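# Chapter 7: Learning to Act from the Wrist View

A robot that works in a kitchen must deal with objects it has never met before. Taps differ in height and finish, worktops differ in pattern, and the items left beside a sink are seldom in the same place twice. This chapter examines one method of preparing a robot for such conditions, in which a control policy is trained on recorded demonstrations and receives its images from a camera mounted close to the gripper.

The method was set out by Catterall and Holroyd in the Mapplebeck study, to which we shall return throughout the chapter. Their training set held 3213 demonstrations, of which 900 were recorded in kitchens and the remainder in workshops and storerooms. Each demonstration pairs a series of wrist images with the movements of the arm.

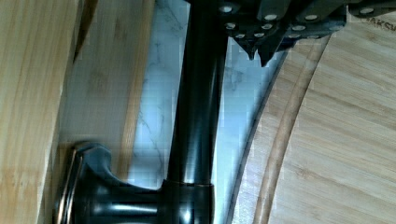 *Figure 7.1 Wrist view at a kitchen worktop. The gripper fingers point down towards the gap between the tap and the round bamboo board.*

Two features of Figure 7.1 are important for what follows. First, the fingers and the nearby objects appear in the same image, so the policy can learn the relation between them directly. Second, the glossy tap carries bright reflections. Reflections of this kind shift as the camera moves, and a policy that treats them as fixed marks on an object will judge its position badly.

Section 7.1 describes how demonstrations are collected and checked. Section 7.2 introduces the loss function and explains how errors build up over a long movement. Section 7.3 compares the wrist view with a fixed overhead view, using the results reported by Lambert for the Kollurberg trials. Readers who have not met supervised learning before should first review Chapter 3.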